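Apostrophe Use in First-Year Written Work
Student project report, Department of English Language, Rorthorpe
Group members: Awuor Okoth, Beatriz Carrilho, Viera Hubáček
Supervisor: Vilhjálmur Kárason

1. Purpose
The project examined how first-year students use the apostrophe in short written answers. The group wished to establish whether errors with its and it's are more frequent than errors with the possessive form of plural nouns, as the course handbook suggests.

2. Material
The answers were collected in February from two seminar groups and typed up without correction. Names were removed before the group received the files. The collection contains 3213 sentences, of which 951 include at least one word that has an apostrophe or ought to have one. Sentences copied from the set reading were left out.

3. Method
Each sentence was read by two members of the group working separately. Errors were placed in one of 3 classes: apostrophe missing, apostrophe added where none is required, and apostrophe in the wrong position (the student's books, where several students are meant). Where the readers disagreed, the sentence was passed to Alžběta Trnka of the writing centre, whose decision was final.
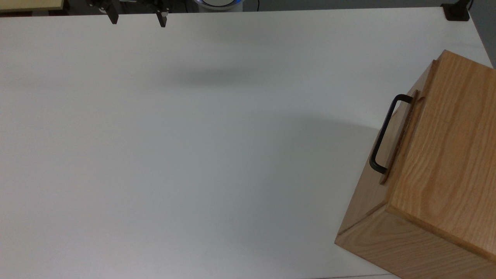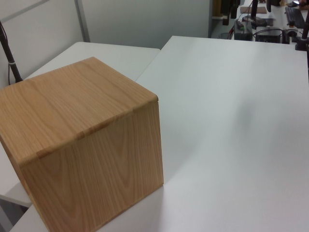

White tabletop, in both views; the wooden box is in both as well.

4. Findings
The missing apostrophe was the largest class, chiefly in contractions such as dont and wasnt. Confusion of its and it's came second. Plural possessives were seldom wrong, but they were also seldom attempted — many writers preferred a phrase with of, as in the opinions of the teachers. An added apostrophe in a simple plural occurred mostly after a final vowel (photo's, idea's).

5. Limits of the study
All answers were written by hand under timed conditions, and a small number of marks could not be told apart from commas on the line above. These were excluded. The results should not be applied to typed work, where a spelling checker may supply the apostrophe.

6. Recommendation
The group recommends that contractions be revised in the opening weeks of the course, before the possessive is taught.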